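We use cookies to keep this site working and to measure visits. By continuing to browse you accept our cookie policy. Accept | Manage settings

About Zuswood

Zuswood is a contract calibration and repair laboratory for weighing equipment. The laboratory was set up in Kostholm to service bench scales for two grain elevators. Work now covers analytical balances, bench and floor scales, crane scales and vehicle scales up to 68 tons.

Scope of work

Calibration is performed in the laboratory or at the customer's site. Balances with a readability of 0.1 mg or finer are calibrated where they are used. Moving them afterward invalidates the result. Each certificate lists the as-found and as-left readings, the test loads applied, the ambient temperature and the expanded uncertainty at every point. Adjustments are made only after the as-found readings are recorded.

Last year the laboratory issued 3,444 certificates. Vehicle scales made up a small share of these but took up most of the travel hours.

Reference weights

Working weights are held in closed cases and compared against the reference set every 2 months. The reference set does not leave the building. Cast iron test weights for floor and vehicle scales are stored at the Suksawat depot, which also keeps the test truck. Weights that drift past half their tolerance are withdrawn and sent out for adjustment.

Staff and records

The company has 19 employees, most of them field technicians. New technicians work alongside a senior technician for one full service cycle before signing certificates. Records are kept in Zastier, our in-house job system, and customers can download past certificates from it at any time. 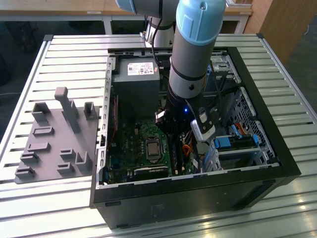 How often should a scale be calibrated?

Once a year is usual for a bench scale in light use. Scales in dusty or wet areas, or under constant load, are normally put on a six-month interval, which can be lengthened if the as-found readings stay well inside tolerance.

Requests for on-site work should state the make, capacity and readability of each unit. Vehicle scale visits are scheduled from March through November.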